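Why Is a Towel Fluffy?

A towel is made of thread, just like a shirt. The difference is the loops. Terry cloth is covered in tiny loops of thread, and water soaks into them and into the spaces between them.

Look for the rows of little white loops next to the dark blue stripes.
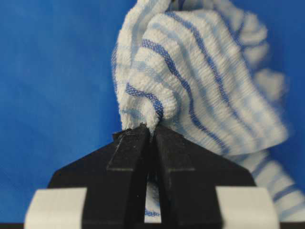
Where do the stripes come from?

Stripes like these are woven in. The threads are dyed blue before the weaving starts.

Why does a towel flop?

Cloth bends easily all over. Pick it up by one spot and the rest hangs in folds. Move it fast and the stripes turn into a blur. 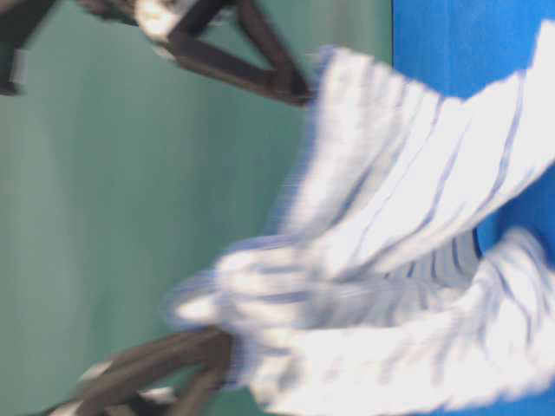 Try it at home

Put 3 drops of water on a towel and 3 on a plastic plate. Wait 5 minutes and check both.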